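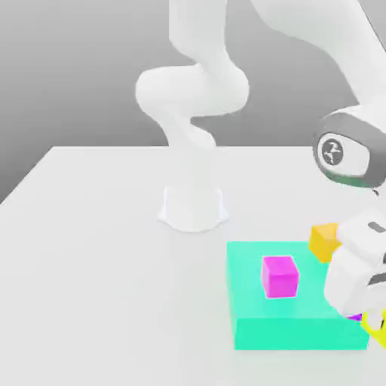 Rendering: white arm on a white tabletop.

Doltstead Recipe Card Project
Progress report to the Pisano Fund
8/5/21
Prepared by Lefteris Lambrakis, project lead

Where we are

We have 1591 recipe cards cataloged, and I'm thrilled to report it! When we wrote the application we guessed the town had a few shoeboxes' worth. Cards have come in from 42 households so far, plus the Gasser collection, which was the big surprise of the spring. The Gasser family ran the lunch counter on Mill Street for two generations and kept everything, including the supplier slips and a notebook of pie orders with the customers' complaints written in the margins. (One customer returned the same rhubarb pie twice. We would love to know how.)

Each card gets a number, a transcription, a name if there is one, and a note on where it came from. The transcription is slow going. Handwriting fades, and plenty of cooks wrote only for themselves: "flour to feel," "oven like for bread," "do as Mother did but less." We copy those exactly as written and leave the puzzling out to a separate field, so a later reader can disagree with us.

Kitchen evenings

These have been a joy. Your grant covered four evenings in the church hall kitchen, and all of them have now taken place. People cook from a card they didn't grow up with and then talk about what went wrong. The Prakine dumplings drew the most argument. Families who came over from Prakine make them with potato, or with stale bread, or with both, and each household was sure the others had picked up a bad habit in Doltstead. We recorded the whole discussion and it is some of the best material we have.

The second evening started late after the hall's oven tripped the breaker. We moved the baking to the small oven and served supper in shifts. For any future evenings I'd like to rent a second countertop oven, and the cost would fit inside what's left on the equipment line.

Recordings

Nine long interviews are finished and transcribed. I went in hoping for stories about food and came away with stories about rent, strikes, bad winters, a wedding moved indoors by a flood, and how people shopped before the bridge was built. I have started tagging these by topic so the local history room can use them too. Two of the people interviewed asked for parts of their recordings to be kept closed for now, and we have done that. The index says the section exists and gives no details.

What has been harder

Permissions. Our first form was too long and used the word "perpetuity," which scared people off, and fair enough. The new one fits on a single page and offers three plain options: share freely, share with my name left off, or keep for family only. Returns picked up as soon as we switched. We still have cards from the early weeks with only the old form attached, and we're going back to those families one by one.

Storage is tighter than planned. Most families want their originals back, but the Gasser notebooks are staying with us and need proper boxes. Several have rusted staples that have to come out before anything else is done to them.

Budget

Spending is on track overall. Paper supplies ran over, mainly on sleeves and archival boxes, and travel came in well under. I'd like your okay to move the unused travel money to storage. The itemized sheet is attached with receipts.

Rest of August

Finish the old permission forms. Proofread the dumpling transcript, with help from the Prakine families on spelling. Choose the cards for the printed booklet, which I expect to be the liveliest meeting of the year, as everyone has a favorite and mine is the vinegar cake. A draft page list will come to you before anything goes to the printer, and I'd be very glad of comments on it.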